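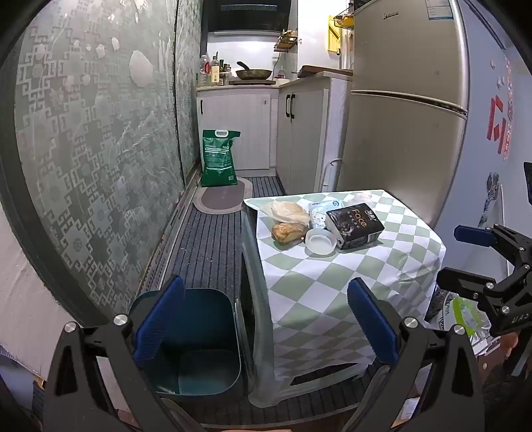 Issue 50, page 16

SMALL TABLES, LONG CORRIDORS
Storage in the narrow flat, part two: the overflow table

The first part of this series dealt with the kitchen wall. This part deals with what the kitchen wall will not hold. In most narrow flats that surplus ends up on a small table near the kitchen, covered with a cloth and used for bread, paper goods and whatever came home in the last bag of shopping.

The table in the flat considered this month is a typical case. It has a green-and-white checked cloth and carries flatbread in its bag, a baked roll, a small white bowl and a black pack marked "Face". The kitchen proper is at the far end of a corridor, behind a frosted sliding door with a fretwork pattern. Oil bottles and condiment jars are kept on the worktop there, with spices on a wall rack above. The rice is in a green woven bag on the floor rug.

Uzma Lodhi has planned storage for small flats for the Mendham practice since it opened, and she treats the overflow table as a fixed part of the plan. Clients often ask her to remove it. She usually declines. A flat without one, she says, puts the same goods on the seats of chairs.

Dimensions

The corridor sets the limits. Lodhi works from a clear walking width of 975 mm where the plan allows it, measured between the furthest projecting points on each side, handles included. A table that respects this width on paper can still fail in use if its cloth hangs into the route or a bin stands proud of its front edge. She measures with the bin in place and the cloth on.

Sliding doors help, as they take no floor area when opened. They do need the track kept clear. Runner mats should stop short of the track or lie flat enough to pass beneath the leaf, and a mat that rucks up at one end should be trimmed or fixed with tape. Loose rugs at a kitchen entrance are a separate matter. Lodhi accepts them if they have a rubber backing and nothing heavy is parked on the walking line.

Sorting the surface

Her method divides the tabletop by how soon a thing will be used. Food for the day goes to the front. Unopened packets go to the back, upright where their shape permits. Empty bags do not stay on the table at all, and this is the rule most often broken. A plastic bag left at a rear corner looks like stock and tends to be kept for weeks.

Bread deserves more care than it gets. Flatbread dries quickly once the bag is open, and a roll left uncovered will harden at the crust within a day. A lidded bin of shallow depth suits both. The Erdem bread bin, 16 cm high, fits under most wall shelves and can be lifted one-handed. Bread should not share a container with scented goods, which includes soap, candles and perfumed paper.

Bulk goods are better low down. A large bag of rice on the floor is stable and easy to reach, but woven sacks do not keep out damp or insects after opening. Decanting into a rigid tub with a gasket is the usual advice. Where the tub will not fit, the sack can be rolled down, clipped and stood on a slatted board so that air passes beneath it. The Ollura clip is wide enough for a rolled sack and costs little.

Covering

A cotton cloth is easy to wash and slow to dry. A clear plastic cover wipes down in seconds and shows every crumb. Many households use both. Where plastic is used, it should be cut to fall a hand's width below the tabletop. Longer drops collect dust at the hem, catch on shoes and make it awkward to sweep beneath the table.

Mendham tested four cover weights over one winter. The lightest curled at the corners by February. The heaviest stayed flat but kept its fold lines, and had to be warmed with a hairdryer before it would sit properly. The two middle weights performed alike and Lodhi now specifies the cheaper.

Paper goods

Facial tissues are bulky for their weight and are bought in multiples. Soft film packs take less room than boxes and can be stood on edge, though the film creases and the pack slumps as it empties. A rigid sleeve solves this. Inanura makes one in powder-coated steel with an open front, and it can be screwed to the side of a cabinet, which takes the pack off the table altogether.

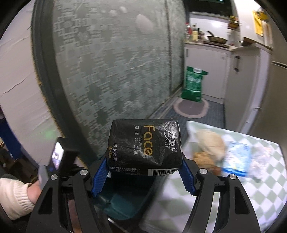
Can tissue packs be kept in the kitchen itself?
They can, provided they are sealed and stored well away from the hob and the sink. Paper takes up steam and cooking smells once opened, so keep one pack in use and the rest in a closed cupboard.

Costs

The full set of changes in this flat, with shelf brackets, one tub, the bread bin and a replacement cover, was priced by Mendham at 1,483 before fitting. More than half of that is joinery. A household prepared to leave the cabinets alone and deal only with the table can do the work in an afternoon with a tape measure, scissors and a clip.

Part three covers the space above the refrigerator.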